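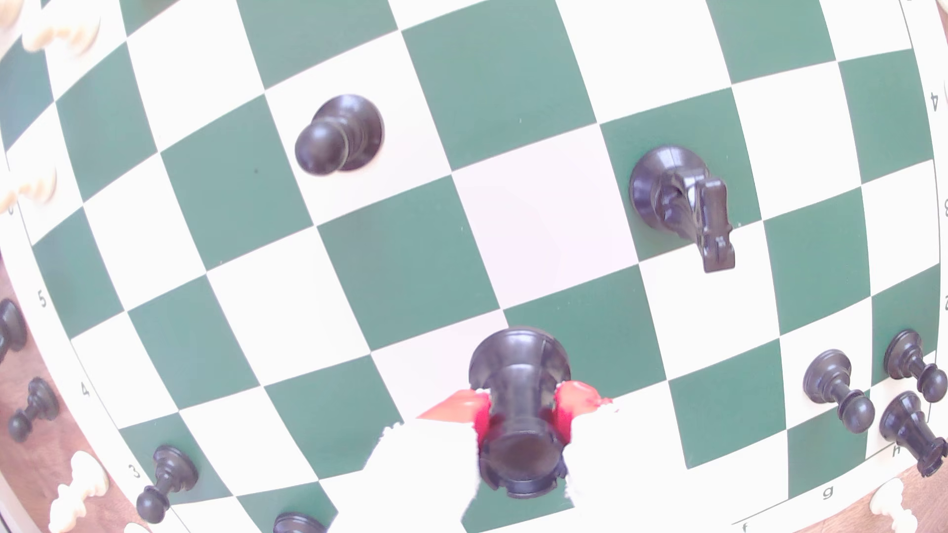

Wrist view, wide lens, rook in the fingers, red and white pads fitted.

Last updated: 5 Aug 2019

Gripper and wrist camera trials, chess board setup

Continuing from Birthe's notes on the parallel fingers. Aim for this session was to compare the two finger sets on the same pieces with the same arm program, and to decide whether the wide lens stays on the wrist or goes back in the drawer.

Setup. Arm on the Yadav controller, old firmware, speed limit left where Savita had it. Green and white board, black and white pieces, a few of them parked on the table next to it. Board not clamped. Lens is the wide one from Nostley. Exposure fixed, all overhead lamps on.

Finger sets:
A — Tridetti fingers, flat rubber faces, as delivered.
B — same mount, our fingers with the red and white pads.

Procedure: approach from straight above, close on the body of the piece, lift 22 mm, move one square, lower, open. Closing force the same for both sets. Rook first, then knight, then pawns. Jyoti ran the arm, I wrote down results.

Rook. Both sets fine. The sides are near enough parallel over the height where the fingers close, so the flat faces have something to hold. With A the piece turned slightly about its own axis on closing. With B no turning that I could see. Placement good in both cases.

Knight. Set A depends on which way the knight is facing. Across the narrow part it holds, along the nose it slides up and the piece tips when lifted. B is better but still not happy along the nose. We have no estimate of knight heading from the camera yet, so the program closes at whatever angle the wrist happens to have. Needs doing in software. No finger shape is going to cure it completely.

Pawns. Worst case for A. The faces meet the round head before they reach the neck if the height is wrong by more than 2 mm, and the pawn is squeezed downwards out of the grip. B takes up more of the error. Two drops with B in the whole run, both on pawns standing close together, where one finger touched the neighbour on the way down. That is a clearance problem and would happen with any fingers of this width. Opening the fingers less before the descent should help. Currently they open fully every time, which is wasteful anyway.

Camera. The wide lens shows a useful amount: the held piece, the pieces around it and a good strip of table on the left, all in one view. The cost is the bending of the board lines, which is strong. The rank and file labels are readable by eye but follow the curve, and the square finder fails on the outer files before correction. After correction with Mirta's calibration file it finds the inner squares reliably. On the outer column it is still off by enough to matter for a pawn. I suspect the calibration was made with the lens at a different focus setting. To be redone with the ring taped.

Lighting is the other trouble. White squares are nearly blown out and there is a patch of glare towards the middle of the board. White pieces are bleached nearly to nothing, black ones stand out well. All trials above used black pieces for that reason, so the detection figures will look better than they should. Do not quote them. Drop the exposure first, then try with one lamp off. The red pads are easy to segment against the board, so finger position can be checked from the picture instead of trusting the encoder alone. Had not planned for that but will keep it.

Seen nearly straight down, a pawn is a circle on a larger circle, and towards the side of the picture it leans outwards. The detector takes the centre of the whole blob, which puts the grasp point too far out for anything away from the middle. Should use the base circle only. Sunita has a fit for this from the bottle work, will ask for it.

Controller. One stall, roughly 21 minutes in, on the gripper line. Cleared with a restart of the gripper driver, arm kept its position. Same message as Savita logged in November. The Clikex board did not do this when we had it, but it was also not driving a camera on the same hub. Swap the hub before blaming the controller.

Decisions for now:
Keep set B on the arm. Set A back in its box, labelled.
Keep the wide lens, subject to new calibration.
No more trials on white pieces until exposure is sorted.

To do:
Recalibrate with focus ring taped (Mirta)
Reduced opening before descent (Jyoti)
Base circle fit, ask Sunita
Clamp the board — it crept towards the arm base over the run and I only noticed at the end
New hub, short cable
Pads on B: check the glue on the left finger before the next run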